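Tulness countertop microwave: my review after a whole lot of reheated soup
Posted September 15, 2025

I have wanted a plain little microwave for ages, and the Tulness turned out to be exactly that! I bought mine at Bullosance, the housewares store in Rurnbridge (the building says 1919 over the door and the elevator feels like it), and paid 100 dollars with the Chala bowl and tumbler set thrown in.

First, the looks. It's white, it's simple, and it sits happily on a table without taking over the room. I'm a sucker for fake flowers, so of course a frangipani went straight on top – plus a tiny succulent.
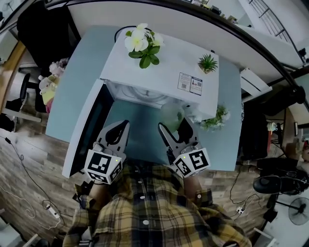

Door open, green bowl at the ready, frangipani on top.

The door swings to the left, so I keep whatever I'm heating on the right and slide it straight in. The window is tinted, which I like more than I expected (no staring at last night's splatters from across the room). My soup bowl fits with room to spare, and a mug of oatmeal takes me 40 seconds to warm back up. I did put a bigger dinner plate in once and had to turn it a little to get the door shut, so measure yours before you buy.

My one real grumble is the beep. It is LOUD, and it goes again if you ignore it. I also wish the sticker on the top were somewhere else, but I haven't had the patience to peel it.

Now the freebies, because I love them. The bowl is see-through with a green tint, and the tumbler is a frosty pale green with rows of little raised bumps all over.

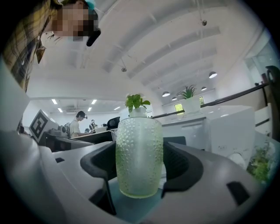 Those bumps give you a lovely grip, and the slightly wider rim is nice to drink from. I only use it for cold drinks – iced tea mostly – and leave the heating to my old mugs. I'd happily buy another set, and if Bullosance still has them in November I know what everyone is getting.

Would I get the Tulness again? Yes, in a heartbeat, beep and all. Four and a half stars from me.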